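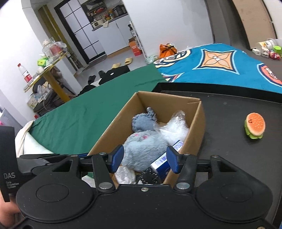 Box with the blue-grey plush toy, on the black tray. The clear plastic bag stands beside it, against the side of the box.

Prolley toy parcels - our packing gallery

Welcome to the gallery page of the Prolley toy parcels. My name is Amândio Correia and I look after the packing room in Clumgate. Many people who give us toys ask what happens with them after they leave them at the door. So I decided to write some lines about how we work. More pictures will be added when I find the time.

We are a small group. We collect soft toys, puzzles and picture books in Clumgate and in Nurnby, and we send them in parcels to families who wrote to us. Last winter we sent 400 parcels. This year the requests are already 1,000, so we have to be quicker, but I would like the boxes to be packed with the same attention as before.

About the box in the picture

It is a brown cardboard box, open at the top. The toy fills most of it, and I am glad when it is like this, as a soft toy which has too much room arrives with its ears folded in a strange way. The fur of this one is fluffy, darker blue-grey on one part and paler on the round part, with two small pink markings. I have looked at it many times and my daughter says it is a rabbit, my wife says it is a bear. I leave this question to the child who will open the parcel!

The bag next to it is transparent, with white contents. In general we prefer clear bags for the small things, so the person who closes the parcel can look inside without opening them again.

There is a little slit or fold in the cardboard near one of the corners. For such places I keep brown paper tape on the shelf. A box with a small mark is still a good box, and new ones are expensive for us. We buy them from Guerreiro, the stationery shop near the station, and the last order was 1,000 boxes in two sizes. The smaller size is better for one toy. The bigger size is for brothers and sisters.

How we pack

The toy goes in first, with the face up if it has one. After that come the small bags, at the side. Books stand along the wall of the box, never on top of the toy. The card with the name of the child is the last thing before the tape, and please write it with a pen which does not smudge. In February we had some cards that could not be read, and it took a whole afternoon to find the right families.

If you want to give something

Soft toys should be washed and fully dry. Please check the seams and the eyes. We cannot take toys with batteries at the moment - the post office asks for a separate form and we have not managed to arrange this yet. The door in Clumgate is open from four to seven in the afternoon, and in Nurnby you can leave your bag at the library desk.

Amândio Correia, Clumgate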